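Calwood extends its dry food range with non-fried noodles in upright box

4 Jul 2024

Calwood, importer and wholesaler of Asian groceries, announces that non-fried noodles are now a fixed part of its dry food range. The first 2,000 cartons have arrived in the Planditz warehouse and are offered to independent shops from today.

The demand has grown since January, when a small trial was made with 10 shops. Many customers asked for the words 非油炸 (non-fried) by themselves, and they wished to find them on the box without searching.

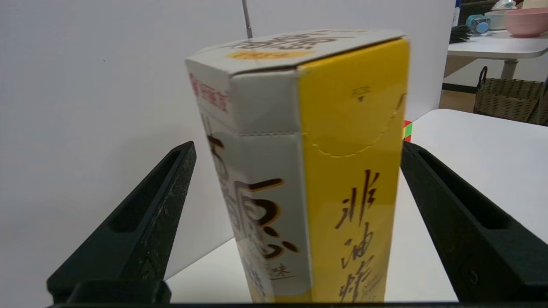
"Our shopkeepers have narrow shelves and they need a box which can stand," says Asif Virk, head of purchasing at Calwood. "A bag falls over and after one week it looks old. With the tall box they can put the yellow side to the front and the customer reads it from the aisle."

The boxes keep their original Chinese print. For each delivery Calwood adds a separate shelf card in English, with the cooking instructions and the list of ingredients. The cards are printed by Lebrun and can be ordered again free of charge.

Calwood supplies at present 288 shops. Orders for the noodles can be placed by the usual order form, article number 427, and will be delivered together with the weekly goods. Shops in the Starar buying group order through their group office as before.

Samples for the trade press are available on request from the Calwood sales office in Planditz.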